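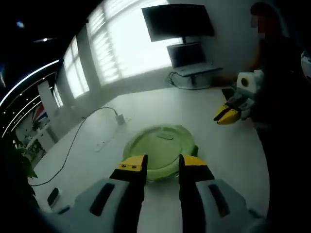
第 3 页,共 4 页

Brorik 论坛 › 办公与工作空间 › 公用的大白桌,线和杂物应该怎么整理?

桌子第二年
楼主
发表于 6月30日 星期二

谢谢大家在前两页的回答。我把所有回复都读了,有几个地方读了两遍,因为我的中文看得比较慢。如果我有理解错的地方,请直接告诉我。

我先把问题再写一次,这样新来的朋友不需要翻到第一页。我们在 Plorkis 这一层有一张很大的白色桌子,许多人共同使用。它没有固定的主人,所以每个人都会放一点东西,然后去做别的事情。我二月开始负责这一片地方的整理,从那时候起,我想解决的主要是桌面上的线。

现在桌上的情况是这样:有一根细的黑线,从一个白色的小电源适配器出来,在桌面上绕一个很大的弯,然后往桌边去。适配器是立着放的,后面还接着另外一段线。每次有人要把东西推到桌子中间,都要先把这根线抬起来。我认为它是桌上最不方便的一件东西。

第二个麻烦是那个淡绿色的圆盘。有人在第二页问过它是什么,我也没有得到确定的答案。它的边有一点高起来,像盖子,也像浅的盘子。它占的面积不小,放在靠桌边的地方,一直没有人来拿。我问了同一层的几位同事,每个人都说是别人的。

我的预算是 1,200 元,这个数字已经批准了,不能再增加。上次有人建议换一张带线孔的桌子,我很感谢,但是这个钱不够,而且桌子的状态还很好。所以请大家只讨论怎样在现在的桌子上做。

青柠不酸
发表于同一天

我还是坚持第二页的意见:线不要走桌面。走桌面的线,不管你贴得多直,三个星期以后都会变弯。请在桌子底下装一条线槽,把适配器也放进去,桌面上只留需要用的那一头。

我自己用的是 Phelan 的线槽,自己粘的那一种,没有打孔。安装的时候要先用酒精擦桌子底面,等它完全干,再粘。我第一次没有等,第二天早上它就掉下来了,声音很大,把旁边的人吓了一跳。

kabel_88
发表于同一天

我不同意楼上。桌子下面的线槽对固定的座位很好,对公用的大桌子不好。公用桌子的特点是今天有人坐这边,明天有人坐那边,设备也常常换。线藏到下面以后,每次换位置的人都要钻到桌子底下。最后的结果是,大家懒得钻,又从上面拉一根新的线。我在以前的公司看到过这个结果,下面一套线,上面还有一套线。

我的建议比较简单。
线还是从上面走,但是沿着桌子的边走,不要横过中间。
适配器放在桌子的一个角,用魔术贴固定,不要立着。立着的适配器碰一下就倒。
多余的长度绕成一个圈,用布的扎带绑好,不要用塑料的扎带。塑料的要剪开才能改,剪的时候容易伤到线。

青柠不酸
发表于同一天

回复 kabel_88:

您说的两套线,我承认会发生。但那是管理的问题,线槽没有错。如果线槽上面贴一张小标签,写清楚哪一根是哪个设备的,大家就愿意用它。我们办公室就是这样做的,到现在也没有人从上面另外拉线。

沿着桌边走,我觉得更危险。人坐下来的时候,手臂和包都在桌边。线在那里会经常被拉到。

北窗的绿萝
发表于同一天

我来问一个小问题。楼主的照片里,桌面中间稍微偏左的地方,是不是还有一个白色的长方形的东西?颜色和桌面几乎一样,我看了很久,不能确定是插线板还是一张纸。如果是插线板,那么讨论就不同了,适配器可以直接插在那里,不需要绕那么大的弯。

桌子第二年
楼主
发表于同一天

回复 北窗的绿萝:

您的眼睛很好。我现在不在桌子旁边,不敢随便回答。白色的东西放在白色的桌子上,我自己也经常找不到。我下次过去的时候先确认这个,再来写。

关于上面走线还是下面走线,我还没有决定。两位的理由我都记在本子上了。

第三抽屉
发表于同一天

大家讨论线已经三页了,我想说一说别的东西。

我的看法是,线的麻烦有一半是杂物造成的。一张大的白桌子,看起来总是有地方,所以人就把手里的东西放下。放一个遥控器,放一个盒子,放一个瓶子,每一个都很小。可是线本来可以走直的,为了躲开这些东西就变弯了。楼主如果先把东西收走,再看线,可能会发现问题比想的小。

我们那里的做法是一个浅托盘。所有属于这张桌子、每天要用的小东西都放在托盘里。不在托盘里的东西,下班的时候收到旁边的柜子里,柜子上写"请来这里找"。我们没有扔过任何人的东西,所以也没有人生气。

桌子第二年
楼主
发表于第二天

我又去看了一次。
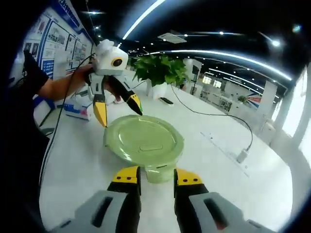 图二:桌子中间的绿植和遥控器,左边是盒子,近处是圆盘。

白色长方形的事情很抱歉,我过去的时候先被别的工作叫走,回来已经忘记看了。我会再去。

第三抽屉说的"先收东西",我认为很有道理。我站在这一边看,桌子中间有一盆绿色的植物,白色的花盆,前面放着黑色的小遥控器。左边有一个白色的盒子,上面有蓝色和粉色的印刷,后面还有一个白色的瓶子或者罐子,被挡住一部分。从这个方向看,白色的小插头靠近桌子的右边,黑线从那里弯过来。

所以我现在想分两个部分做。第一部分是收东西,第二部分才是线。植物我希望留下,因为它是这张桌子上大家都喜欢的东西。其他的可以讨论。

北窗的绿萝
发表于第二天

植物一定要留下!不过我有一点担心。花盆和电源适配器在同一张桌面上,浇水的人请特别小心。最好给花盆加一个深一点的托盘,或者把花盆拿到水池那里浇,等水滴完了再拿回来。我家里的植物都是用第二种办法,虽然麻烦,但是桌子和地板都很干净。

Stimora 有一种带储水层的白色花盆,我给自己的办公桌买过一个。它不便宜,所以我不强烈推荐,只是告诉楼主有这样的选择。它的优点是不容易漏,缺点是你看不见里面还有多少水,我有一次浇得太多,叶子黄了一半,后来剪掉了很多。

kabel_88
发表于第二天

第二张照片改变了我的一部分意见。

我本来以为适配器在桌子中间很远的地方,从这一边看,插头离右边的桌边不远。那么沿着右边走线就非常容易,只需要很短的一段。左边的那根线我看不到终点,请楼主说明它到哪里去。如果它往地上走,那么在它离开桌子的地方要加一个夹子。线从桌边直接垂下去,重量都在那一个点上,时间长了外皮会坏。

夹子很便宜,不需要买有牌子的。

桌子第二年
楼主
发表于第二天

回复 kabel_88:

左边的线确实是沿着桌子那一侧往下走的。夹子我会买。您说的重量的问题,我以前没有想过。

青柠不酸
发表于第二天

我看了第二张照片,还是想装线槽,哈哈,请大家原谅我这么固执。但是我愿意退一步:只在右边装一小段,把适配器放到桌子下面,左边用 kabel_88 的夹子。这样钱也用得很少。Phelan 的短线槽加上布扎带和标签,我上次付了近 300 元,里面还包括我多买的一段,到现在没有用上。

另外我想谈圆盘。我认为它是扫地机器人。上面有一个圆形的、稍微高起来的顶,中间有一个小的长方形凹下去的部分,前面还有一个突出来的小块。您可以把它翻过来看一下,如果有轮子,就是了。

第三抽屉
发表于第二天

我认为它是一个有盖子的圆盒子。前面突出来的小块是打开盖子用的。扫地机器人为什么要放在桌子上呢?

青柠不酸
发表于第二天

有人清理它的时候就会放在桌子上。我清理家里的那一台也是放在桌子上,下面铺旧报纸。

第三抽屉
发表于第二天

这个理由我可以接受,但是我还是选盒子。楼主请翻过来吧,我们都等着。

桌子第二年
楼主
发表于第二天

我比较不好意思去翻别人的东西。在我们这里,如果一个东西没有名字,我可以移动它,但是不可以打开。这是我自己定的规则,可能太严格了。我准备在它旁边放一张卡片,写:"请物主在本周五以前与整理台联系。"如果没有人联系,我就把它放进矮柜里,不会扔。

请问这张卡片的中文写得自然吗?我担心"物主"这个词太正式。

北窗的绿萝
发表于第二天

"物主"没有错,但是看起来像失物招领处的通知。可以写:"这是谁的?请周五前跟我说一声,不然我先收到柜子里。"这样比较亲切。

第三抽屉
发表于第二天

我反而喜欢正式的。亲切的卡片大家看了会笑一笑,然后走开。我们办公室试过带笑脸的纸条,一个月以后纸条和东西都还在原来的地方。

kabel_88
发表于第二天

卡片的内容我没有意见,只有一个要求,请不要用胶带贴在白色桌面上。胶撕下来以后会留一个印子,在白桌子上特别明显,灰尘粘上去就变黑。折成三角形立起来就可以。如果已经有胶的印子,用一点食用油擦,等几分钟,再用洗洁精的水擦干净。先在不重要的地方试一下。

桌子第二年
楼主
发表于第二天

谢谢。我会用立起来的卡片,文字用北窗的绿萝的第一句,加上我自己的第二句,一半亲切,一半正式。

现在我把计划写下来,请大家检查。

小东西:遥控器放进浅托盘,托盘放在花盆的前面。盒子和瓶子问清楚以后收到柜子里。第一张照片左下角的黑色小东西我也会去问,从照片上看我分不清是鼠标还是另一个遥控器。
线:右边试一小段线槽,适配器移下去。左边加夹子。多余的长度用布扎带绑圈。
植物:盆不换,下面加一个深一点的托盘,拿到水池浇水。
圆盘:卡片,然后柜子。

这样算下来,预算应该还会剩下不少。剩下的钱我想留着,以后可能给墙上的显示器整理线,但是那里很高,我需要梯子,还需要有人同意。

青柠不酸
发表于第三天

计划很好。只有一点:线槽请买稍微宽一点的。适配器放进去以后会发热,旁边要有空间,不要和扎好的线圈挤在一起。买之前量一下适配器的厚度,要连插头一起量。我有一位同事只量了适配器,插头进不去,退货的运费是自己付的。

kabel_88
发表于第三天

我仍然认为适配器放在桌角更好,请把我的反对意见记下来。如果有一天大家开始从上面拉新的线,我会回来看这个帖子。

除了这一点,我都同意。托盘请选有防滑底的,白色桌面比较滑。

路过的抹布
发表于第三天

我是第一次在这里发言。我读完了三页,想问一下,桌子本身怎么擦?我们也有一张白色的大桌子,用湿布擦完以后总有一条一条的水痕,灯一照就看得很清楚。

北窗的绿萝
发表于第三天

回复 路过的抹布:

用两块布。第一块湿的,拧得很干,第二块是干的,马上跟着擦。洗洁精只放一滴,放多了才会有水痕。还有一个办法是 4 份水加一份白醋,味道很快就没有了,但是请不要喷到电源旁边。

路过的抹布
发表于第三天

谢谢,我明天试一试。我以前放洗洁精是直接挤在桌子上的,现在明白了。

桌子第二年
楼主
发表于第三天

擦桌子的方法我也抄下来了。

还有一件小事:昨天下班以前卡片已经放好,今天早上有人在上面用铅笔写了"不是我的"。字很漂亮。到现在还没有人说是他的。

线槽我今天下午去量尺寸,那个白色长方形也会一起看,这次我写在手上了。

第三抽屉
发表于第三天

请顺便看一下圆盘前面的小块能不能按。不用打开,只看一看。

上一页 1 2 [3] 4 下一页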